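坡上民宿互助小组 例会记录

日期：2024年6月15日
地点：Monalby一楼餐厅
到会：阿妮莎·胡塔佩亚（主持）、拉多斯拉娃·保利克、莫拉格·莫厄特、格拉迪丝·雷斯特雷波、海罗·金特罗
记录：保利克
议题：上次记录的更正；Zesance“安睡认证”；布草外包；取消政策；被子与床单的更换办法；杂项

一、上次记录的更正

莫厄特指出，上次记录写她“同意试用智能门锁”，她的原话是“可以先听听报价”。记录人翻了笔记，笔记上只有“莫，门锁，行”几个字，看不出是哪种行。按她本人的说法改。

金特罗问，报价后来来了没有。胡塔佩亚说来了一份，但写的是“起”价，没有写锁坏了谁来开门，她又去信问，对方寄回来一本彩印的小册子。小册子里也没有写。此事搁置，等对方用一句话说清楚再议。

二、Zesance的“安睡认证”

胡塔佩亚介绍背景。Zesance的推销员上个月跑遍了坡上这几家，推的是一套“安睡认证”：每间房的床垫底下放一块感应垫，客人的睡眠数据汇总成一个分数，分数够了，门口可以挂一块铜色的牌子，订房页面上也能加一个小月亮标志。加入费每家2506元，感应垫另算，第二年起还有年费，年费多少“视服务等级而定”。

推销材料上最醒目的一句是：参与的住宿点客人满意度提高了70%。

记录人请大家先不要讨论铜牌好不好看，把这个数字看一遍。提高70%是跟什么比？如果原来给满分的客人已经过半，再提高七成，就超过了所有的客人。材料底下有一行小字，说数据来自“部分合作伙伴的自我评估”。也就是说，交了钱的老板自己给自己打分，觉得比没交钱的时候满意。这一点记录人是相信的。

金特罗认为不必这么苛刻，推销材料都这样写，客人也不看小字，看的是标志。他的Palomino淡季空房多，有个标志总比没有强。他说去年加的“允许带宠物”标志就确实带来过订单。

莫厄特说宠物标志跟这个不一样，宠物标志说的是一件事，狗能不能进门，进了就是进了。小月亮说的是什么，她听了两遍也没听出来。要是客人半夜被隔壁咳嗽吵醒，早上指着月亮来退钱，退不退？推销员对她说“这种情况极少”，她问有没有写进合同，推销员说合同里不写这种细节。

雷斯特雷波关心的是数据。客人睡在床上，床垫底下有一块东西在记他什么时候翻身、什么时候起来，这个要不要告诉客人？推销员说入住须知里加一行就行。她认为凡是要靠加一行才能做的事，最好当面问一句，当面问不出口的，就别做。她还提到，感应垫的数据传到哪里，保存多久，对方三次答复三个说法。

胡塔佩亚说，她倒是借了一块回家试过，试了14天。头几天分数很低，她以为自己有什么毛病，还专门早睡。后来有一晚她在女儿家过夜，自己床上没有人，第二天打开一看，得分是那两周里最高的。

金特罗说，没有人睡的床当然最安静。

莫厄特问，那没有人睡的房间是不是也能挂牌子。她家空房不少，照这个算法应该名列前茅。

讨论到这里，记录人提出一个比较实在的问题：我们几家究竟有没有收到过关于睡不好的投诉？大家各自回忆，说得出来的有这么几类：楼下厨房收得太晚；窗帘挡不住清早的光；枕头太高；暖气管夜里响；还有一位客人说太安静了，睡不着，要求开着走廊的排气扇。没有一条是感应垫能解决的，排气扇那条连我们也解决不了。

金特罗保留意见。他说如果大家都不加入，他单独加入，会不会显得他家才睡得好？雷斯特雷波说，那也行，你先交钱，我们去你那里睡一晚。金特罗没有接话。

决定：小组不集体加入。各家自便，但不得用小组名义宣传。由胡塔佩亚回信，请Zesance提供“提高70%”的算法，以及数据保存的书面说明。记录人预计不会有答复，特此写明，将来好对照。

三、布草外包

雷斯特雷波汇报。洗衣公司Tetia提出把坡上几家的床单、被套、毛巾统一收走，隔日送回，按件计价。他们的说法是，我们自己洗“隐性成本很高”，外包之后老板可以“专注于待客”。

她按自家的情况粗略算过。水电、洗衣粉、烘干机的折旧，加上她妹妹来帮忙的工钱，算下来自己洗确实不便宜，跟Tetia的报价差得不远。但报价有几个地方她不放心。

第一是起送量。合同要求每次收件不低于一个最低数，不够也按最低数收钱。旺季没有问题，淡季她一个礼拜换不了几张床单，等于花钱请人来看一眼空袋子。

第二是“统一配套”。Tetia不洗客户自己的布草，要换成他们的白色租赁款，丢了坏了按新品赔。也就是说，我们现有的床单被子全部收进柜子，另外付租金用别人的。雷斯特雷波问过，能不能只洗我们自己的，对方说可以，要另签“个性化洗护协议”，价钱她没有抄下来，她说抄了也没用。

第三是颜色。对方一再强调白色显得干净，国际上都用白色。莫厄特问，国际上是指哪里。雷斯特雷波说她也问过，对方说“各大酒店”。莫厄特说，各大酒店有地下洗衣房，有专门的人熨，床单皱了有人管，她家洗完是晾在后院的，白床单晾一个雨季，颜色就很难说是哪国的了。

金特罗支持白色，理由是拍照好看，订房页面上花被子显旧。他去年换了一批白的，点击有所增加。记录人问增加了多少，他说感觉是增加了。记录人问同一时期有没有降价，他说降了一点。

胡塔佩亚说，她那里的老客人多，有几位每年都来，进门先问蓝的那床被子还在不在。她不敢说花被子一定比白的好，但是为了一家洗衣公司好分拣，就把客人认得的东西收起来，她觉得顺序弄反了。另外她提醒，Tetia在坡下的那家分店前年说要扩建，后来又说暂缓，现在机器够不够用，没有人去看过。签约之前至少该有人进去看一眼。

雷斯特雷波说她约过参观，对方请她看的是展示厅。

有人提议联合几家自己买一台大洗衣机，放在Monalby的后屋，轮流用。这个提议每年都有，每年都在“谁来修”这一步停下来，今年也一样。莫厄特补充，还有“谁先用”，周日退房大家同一个钟点要洗，到时候吵起来比洗衣费贵。

决定：暂不与Tetia签约。雷斯特雷波去要一份不含租赁、不设起送量的报价，并要求参观真正的车间。若对方十一月前仍不答应，此议题从议程上拿掉，不再每次重讲。

四、取消政策

金特罗提出，近来临时取消的客人多了，建议大家统一规定：入住前三天内取消，不退订金。

莫厄特反对统一。她说“多了”是多多少，总要有个底。各家拿出自己的登记本对了一下，去年全年取消的，几家加起来是19单，其中有一半以上是同一个旅行团一次退掉的，那个团本来订的是Palomino，住不下才分给别家。把这个团去掉，剩下的跟前年看不出差别。

金特罗说，今年的感觉不一样。记录人请他把今年的登记本也拿来，他说没带。

雷斯特雷波说她向来是打个电话问一声，多数人是孩子病了、车坏了，退了钱，下回还来。也有说谎的，她听得出来，也退，图个清静。胡塔佩亚说听得出来这件事恐怕也没有证据。雷斯特雷波承认没有。

决定：不统一。金特罗下次带今年的登记本来，再谈。

五、被子与床单的更换办法

这一项原来的标题是“提升床品体验”，莫厄特要求改掉，改成现在这个。

起因是有客人在网上问，坡上的民宿被子是不是每位客人都洗。回答的人不少，没有一个是我们，说什么的都有。胡塔佩亚认为应该有一个各家都做得到的说法，贴在房门后面，做不到的就别贴。

各家先如实讲现在是怎么做的。床单、枕套，每位客人换，没有分歧。带被套的被子，换被套，也没有分歧。麻烦在绗缝的薄被和搭在上面的盖被，没有被套，洗一次要晾一整天，赶上阴天要两天。雷斯特雷波是每位客人都洗，所以她要多备几床。莫厄特是看住几晚，住一晚的，若只搭在床尾没动过，就抖一抖晾一晾。金特罗起初说每次都洗，后来说“基本上”。

记录人认为“基本上”三个字不能贴在门后面。

莫厄特问，怎么知道客人没动过。她自己提出来，也自己承认，这是她这个办法的弱点，叠得整整齐齐不等于没盖过，有的客人比她叠得还好。她同意改，条件是不要定成谁都做不到的规矩。她见过一家贴着“每日高温消毒”，后院连个热水龙头都没有。
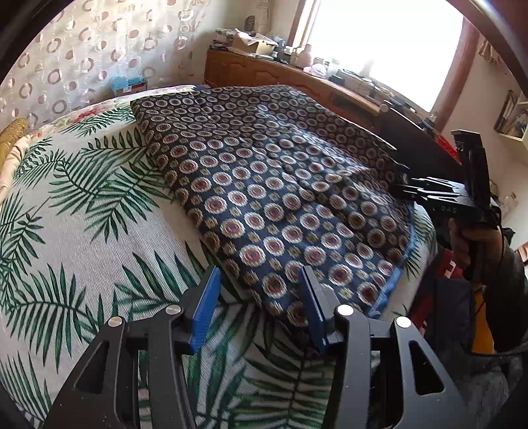 胡塔佩亚提出折中办法：床上贴身盖的，不论什么式样，每位客人洗；只作装饰、另外放在柜子里由客人自取的，贴一张纸条写明上次清洗的日期，客人介意就自己决定拿不拿。雷斯特雷波担心纸条会忘了换，日期一旧，比没有纸条更难看。莫厄特说难看就对了，难看才会去洗。

金特罗问能不能用香氛喷雾代替一部分清洗，他那里有一种喷雾，瓶子上写着去除异味和“大部分细菌”。记录人问，剩下的小部分呢。这个问题没有得到回答。雷斯特雷波说她对香味重的房间一向有戒心，一进门先想到是在盖什么。多数人同意喷雾不算清洗，愿意喷的洗完再喷。

又谈到深色被子洗多了褪色。金特罗说有一种固色片，洗的时候丢一片进去，颜色就不掉。莫厄特用过，她说水还是有颜色，片也有颜色，被子看起来跟原先差不多，至于是固色片的功劳，还是那床被子本来就掉不了多少，她没有拿另一床来比，不好说。记录人对她这种说法表示欢迎，希望其他议题也照此办理。

胡塔佩亚说老办法是头一回洗用凉水、单独洗、翻面晒，她母亲这样洗，她也这样洗。有人说还要加醋加盐。加醋加盐的依据，在座的都说是听来的，听谁说的，又都说不上来。这一条不写进办法，各家爱加不加。

关于备用数量，雷斯特雷波建议每张床至少备一床替换的。金特罗嫌占地方，Palomino的柜子已经满了。莫厄特说柜子里塞的是去年换下来的花被子，拿出来就是备用。金特罗说那跟白的不配。胡塔佩亚请他考虑，客人夜里冷的时候配不配排第几位。

决定：采用折中办法，措辞由雷斯特雷波起草，要求一页纸以内，不用“体验”“品质”“匠心”等词。各家看过、确认做得到再贴。莫厄特要求注明，哪家暂时做不到可以不贴，不算违反什么。

六、杂项

路牌。坡口的路牌被藤遮住了，去年报过一次，答复是“已列入计划”。胡塔佩亚又去问，答复还是这几个字，她怀疑是同一张纸。雷斯特雷波说她带把剪刀去就完了。有人问剪公家路牌上的藤算不算违规，没有人知道。雷斯特雷波说那她就当不知道。

公用采购。下半年的洗衣粉、灯泡一起买是否划算，上次说好各家报用量，报上来的只有两家。没有用量就谈不出折扣。金特罗说供货商口头答应了“很优惠的价格”，记录人请他要一个数字。

早餐。有客人问有没有无麸质面包。莫厄特买过一次，搁到过期没有人吃，问的那位客人第二天早上吃的是普通吐司，两片。各家自行决定，建议等客人预先提出再买。

小组群里的转发。近来有人在群里转“住宿业必须知道的新规定”，点进去是卖灭火器的。请转之前先看一眼是谁发的。灭火器本身该换的还是要换，各家自己查瓶身上的日期，这件事跟那条消息的真假没有关系。

收费。餐厅今天的茶点由Monalby出，下次轮到莫厄特家，她声明只有茶和饼干。

待办：
胡塔佩亚：给Zesance回信；再催一次门锁报价的一句话答复。
雷斯特雷波：Tetia报价及参观；起草更换办法；路牌。
金特罗：今年的取消登记；洗衣粉的数字。
莫厄特：把固色片的牌子告诉雷斯特雷波，请她拿两块旧布比一比，一块放，一块不放。
保利克：整理本记录，会后发给各位。有更正请书面提出，口头的“行”以后一律不记。

下次会议时间另行通知，地点在莫厄特家，请各位带齐登记本。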